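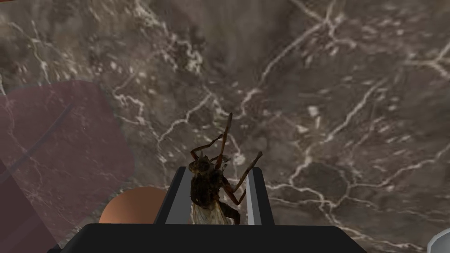 Hi everyone, and thank you for your patience with the stuck withdrawals on Furier Wallet. I know it has been a long wait for some of you, so I've put everything into one ticket instead of leaving bits of it in nine different threads. The short version is that unstaking requests made through the Widstead pool can show as "Pending release" well past the normal waiting period, even though the coins themselves have left the pool. When I first opened the pool's transfer map it looked a lot like brown marble, thin white veins branching off and crossing each other every which way, and it took me most of an afternoon to follow one payment from end to end. I did get there, though, and most of you should be able to get unstuck with the steps below.

Ticket status: Open, workaround available
Product: Furier Wallet, desktop and browser extension
Affects: Withdrawals from the Widstead pool, claimed through the Hegde bridge
Last full update: June 29, 2024

What people are seeing

You ask to unstake, the countdown runs down to zero, and then nothing. The button stays gray and the status line keeps saying "Pending release." Rewards stop adding up, as they should, but the main balance doesn't come back to the wallet. A few of you also saw your total drop to zero on the dashboard, which I'm sure was a horrible thing to find over morning coffee. Please don't panic if that's you. In every case I've looked at so far the coins were sitting in the claim contract, waiting to be picked up.

We have 386 open reports that match this pattern. If yours is one of them, it is already tied to this ticket and you don't need to file again.

What we found

The wallet asks the Hegde bridge for a list of finished withdrawals. The bridge sends that list back in pages of 100 entries, and our wallet was only reading the first page. On quiet days that was fine. Once the line got longer, anybody further down simply wasn't seen by the wallet, so it went on believing the release hadn't happened. The queue stood at 3,824 entries when I pulled it, so you can imagine how many folks were past page one.

I had first blamed the price feed, and I spent a good while chasing that. If you were told by support to switch your display currency or turn off the price feed, I'm sorry – that was my early guess going out to people, and it doesn't do anything for this problem. You can set it back however you like.

What to try

1. Update the wallet to the newest version, then close it completely. On a laptop, check that it isn't still running in the background.
2. Open Settings, then Network, and choose "Clear saved history." It only clears the list of past transactions kept on your computer. It won't touch your keys or your balance.
3. Go to Staking, then Withdrawals, and click "Look up by request number." Your request number is on the receipt from when you unstaked.
4. Paste it in and wait. It can take several minutes, and the little spinner doesn't move much, so please give it time before clicking again.
5. When the Claim button turns blue, click it and approve the transaction. You'll need a small amount in the wallet to cover the network fee.

If you use a Stavurance hardware key, plug it in before step 3 and leave it plugged in through step 5. Unplugging it partway through sends you back to the start of the lookup.

Known leftovers

Large withdrawals that were split into several requests need to be claimed one at a time. I know that's tedious. Also, the lookup page shows a maximum of 1,000 past requests per wallet, so those of you running very busy accounts may have to sort by oldest first to find an early one.

The dashboard total may lag for a bit after a claim goes through. The number on the Activity page is the one to trust in the meantime.

A word about safety

We will never ask for your recovery phrase. There have been messages going around offering to "release" pending coins in return for a fee or a phrase, and they did not come from us. Please report them and don't reply, however friendly they sound.

What happens next

The proper fix, where the wallet reads every page by itself, is being tested now, and it's planned for the September release. Until then the manual lookup is the way to go. I'm keeping this ticket open and will add to it whenever there's something new.

If step 4 comes back with "Request not found," reply with the request number and your wallet version, and I'll trace it by hand.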